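Kategorie: Werkstatt & Werkzeug > Spannen und Halten

Drulia Federzwingen-Set, 22-teilig: ein Jahr in der Werkstatt
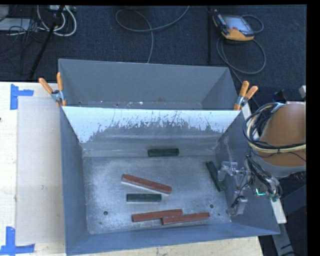 Federzwingen mit orangefarbenen Griffen an einem Trennblech

Federzwingen kauft man meistens nebenbei. Bei mir lagen jahrelang ein paar Einzelstücke aus dem Baumarkt in der Schublade, alle verschieden, die meisten mit ausgeleierter Feder oder ohne Backenauflage. Im vorletzten Winter habe ich sie aussortiert und das Set von Drulia bestellt, Artikelnummer 2471, über den Versand Volby. Seitdem benutze ich es fast jede Woche, überwiegend beim Verleimen kleiner Teile, beim Beziehen von Stühlen und für alles, was mal eben festgehalten werden muss. Das Set ist selbst bezahlt.

Lieferumfang

Geliefert wird in einer Stofftasche mit Klettverschluss. Darin stecken Zwingen in vier Größen, von der kleinen für Leisten und Furnierkanten bis zur großen, die ich mit einer Hand gerade noch aufbekomme. Laut meiner Küchenwaage wiegt alles zusammen mit Tasche 1403 Gramm. Eine Anleitung fehlt, auf der Packung steht nur die maximale Spannweite je Größe. Bei den drei kleineren Größen stimmt die Angabe. Die große ist mit 75 mm angegeben und öffnet sich bei mir auf 71 mm, dann stehen die Griffe aneinander an.

Die Tasche ist der schwächste Teil des Sets. Der Klettverschluss hielt bis in den Sommer, danach ging er von selbst auf. Die Zwingen hängen inzwischen an einer Leiste über der Hobelbank, wo sie ohnehin besser aufgehoben sind. Wer sie unterwegs braucht, nimmt am besten gleich einen Eimer.

Material und Verarbeitung

Die Körper sind aus glasfaserverstärktem Nylon, die Achse ist ein durchgehender Stahlstift mit aufgepresster Scheibe. Bei den kleinen Größen war an mehreren Griffen ein deutlicher Grat von der Gussform zu spüren. Mit dem Messer war er schnell entfernt, bei diesem Preis hätte das der Hersteller erledigen können. Die Federn sind verzinkt und haben in der ungeheizten Werkstatt bisher keinen Rost angesetzt.

Die Backen sind beweglich gelagert und haben eine weiche Auflage. Sie kippen weit genug, um auch auf leicht konischen Teilen flächig aufzuliegen. Bei einem Stuhlbein mit etwa drei Grad Verjüngung war das kein Problem. Bei stark schrägen Flächen rutschen sie, wie alle Federzwingen, irgendwann ab. Da hilft nur eine Zulage mit Gegenkeil oder gleich eine Schraubzwinge.

Zwei Auflagen haben sich im Lauf des Jahres gelöst. Sie sind nur eingeklipst und lassen sich wieder eindrücken, man muss das Teil allerdings in den Spänen wiederfinden. Ich habe sie mit einem Tropfen Kontaktkleber fixiert. Ersatzauflagen bietet Drulia nicht an, ich habe im Dezember per Mail nachgefragt und eine freundliche Absage bekommen.

Spannkraft

Gemessen habe ich mit einer Kofferwaage zwischen den Backen, also ohne Anspruch auf Laborwerte. Interessant ist vor allem der Unterschied zwischen den einzelnen Stücken. Bei der zweitkleinsten Größe lag die schwächste Zwinge spürbar unter der stärksten, das merkt man auch in der Hand. Bei den großen war die Streuung gering.

Für Weißleim reicht der Druck bei dünnen Leisten gut aus. Eine Umleimerkante aus Buche, 4 mm stark, habe ich mit den mittleren Zwingen im Abstand von acht Zentimetern gespannt, die Fuge ist dicht geworden. Bei einer Kante aus 12 mm Eiche blieb zwischen zwei Zwingen ein feiner Spalt stehen. Dafür sind sie nicht gemacht, und ich erwähne es nur, weil in manchen Shopbewertungen etwas anderes steht.

Beim Kontaktkleber, bei Filz und beim Anpunkten von Polsterstoff ist die mittlere Größe für mich die beste des ganzen Sets. Sie hält ordentlich, drückt keine Stellen in den Stoff und lässt sich einhändig setzen. Beim Beziehen von vier Esszimmerstühlen waren zeitweise alle mittleren gleichzeitig im Einsatz und hätten gern noch ein paar mehr sein dürfen.

Bedienung

Die kleinen und mittleren Zwingen gehen leicht auf. Die großen verlangen Kraft, und nach einer Stunde spürt man den Daumenballen. Ľubica Baláž, mit der ich mir die Werkstatt teile, hat deutlich kleinere Hände und greift die großen grundsätzlich mit beiden Händen. Damit fällt der eigentliche Vorteil gegenüber einer Schraubzwinge weg. Sie benutzt lieber die Einhandzwingen von Goossens, die langsamer zu setzen sind, aber keine Handkraft brauchen.

Die Griffe haben eine leicht geriffelte Oberfläche. Mit Leim an den Fingern bleiben sie griffig, mit Öl weniger. Getrockneter Weißleim springt vom Nylon sauber ab, wenn man die Griffe etwas zusammendrückt. PU-Leim bleibt dran. Ich lege bei PU inzwischen Backpapier unter.

Auf glattem Blech rutschen die Auflagen weniger, als ich erwartet hatte. Auf lackierten Flächen sollte man vorsichtig sein: Auf einer frisch lackierten Schranktür, nach zwei Tagen Trockenzeit, haben die Backen matte Abdrücke hinterlassen. Nach einer Woche auf demselben Lack war nichts mehr zu sehen. Bei geölter Eiche gab es nie Spuren.

Haltbarkeit

Von allen Zwingen ist in dem Jahr eine kaputtgegangen. Bei einer kleinen ist der Griff an der Achse gebrochen, an einem Morgen mit Frost in der Werkstatt. Es kann Zufall gewesen sein, die übrigen haben den Winter überstanden. Volby hat nach einem Foto ohne Diskussion eine neue geschickt, allerdings hat das fast drei Wochen gedauert.

Die Federn haben bisher nicht nachgelassen, jedenfalls nicht so, dass ich es mit der Kofferwaage feststellen könnte. Zwei der großen Zwingen waren über den ganzen Herbst an einer Plane geklemmt, also monatelang unter Spannung und teilweise in der Sonne. Das Nylon ist an der Oberseite etwas ausgeblichen, die Kraft ist geblieben.

Vergleich

Vor dem Kauf hatte ich noch die Zwingen von Wullwood in der Hand. Sie haben Körper aus Stahlblech mit Kunststoffüberzug auf den Griffen und starre Backen. Die Klemmkraft ist höher, und brechen kann da nicht viel. Ohne bewegliche Backen drücken sie aber nur mit der Kante, und auf weichem Holz sieht man das sofort. Für Planen, Bleche und grobe Sachen würde ich sie nehmen, für Möbel eher nicht.

Sets vom Discounter kosten ungefähr die Hälfte. Meine alten stammten zum Teil daher und hielten zwei bis drei Jahre. Bei ihnen war meist die Achse nur eingesteckt und wanderte mit der Zeit heraus. Wer nur ein paarmal im Jahr etwas klebt, kommt damit zurecht.

Was mir fehlt

Ich hätte lieber weniger kleine und dafür mehr mittlere Zwingen. Die kleinste Größe macht den größten Teil der Stückzahl aus und wird bei mir am seltensten gebraucht. Einzeln nachkaufen kann man bei Drulia nur die großen. Das ist ärgerlich, denn wer mehr mittlere will, muss ein zweites Set bestellen.

Eine Größenangabe auf dem Griff wäre ebenfalls nützlich. Die beiden mittleren Größen sehen sich ähnlich, und man greift öfter daneben. Ich habe die größere der beiden mit einem Streifen Klebeband markiert.

Bewertung

Verarbeitung: 3 von 5
Spannkraft: 4 von 5
Handhabung: 4 von 5 (große Zwingen: 2 von 5)
Zusammenstellung: 3 von 5
Preis: 4 von 5

Ich würde das Set wieder kaufen, vor allem wegen der mittleren Zwingen und der beweglichen Backen. Wer überwiegend Massivholz verleimt, legt das Geld besser in Schraubzwingen an.

Nachtrag, Samstag, 27. Januar 2018: Volby führt das Set inzwischen auch ohne Tasche und etwas günstiger. Der Inhalt ist laut Produktseite derselbe.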